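Apr 24, 2021

Whiteboard writing, contact height runs

Picked up where Triin left off. Her note said the Cloken policy was landing the tip too hard on first contact and dragging a short tail before the stroke began. Wanted to see if that was the policy or the height estimate.

Setup is the same as her last one except for two things. Wrist camera exposure is now fixed (auto was hunting every time the glare moved across the board), and the approach is split in two: go to hover, stop, then descend on force only. Hover is set at 8 mm in the config. The learned part no longer touches the last bit of the descent at all.

Training set is the Gondham demos, 448 episodes after I threw out the ones with bad timestamps. Did not retrain the encoder. Checkpoint is in the usual folder under Tunia, named with today's run. 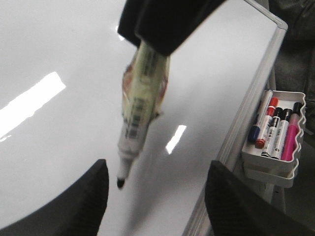
Ran 60 trials, single vertical stroke, start points drawn at random over the left part of the board. Counted a trial as good if the stroke started within tolerance and had no tail. Result: 2 failures. Both were start points inside a strong reflection, and in both the hover pose was off sideways – height was fine. So the tail looks like a height problem, and the split approach fixes it, at least for this stroke.

The sideways error is separate. My guess is that the encoder is locking onto the edge of the glare patch as if it were a feature of the board. Pearce saw something close to this with the glass door task and got around it by masking saturated pixels. Will try that before anything fancier.

Other notes:
Stopping at hover makes each trial slower. Fine for now.
Force threshold left at Triin's value. Lowered it once to check and got false contacts from arm vibration, put it back.
Marker slip in the grip not measured. Should log tip offset before and after each block.
Curves not tested. Everything above is straight strokes only.

Next: saturated pixel mask, same start points, same seed. Then the short diagonal strokes. Triin Mockus has the arm Monday morning, so I'll go after her.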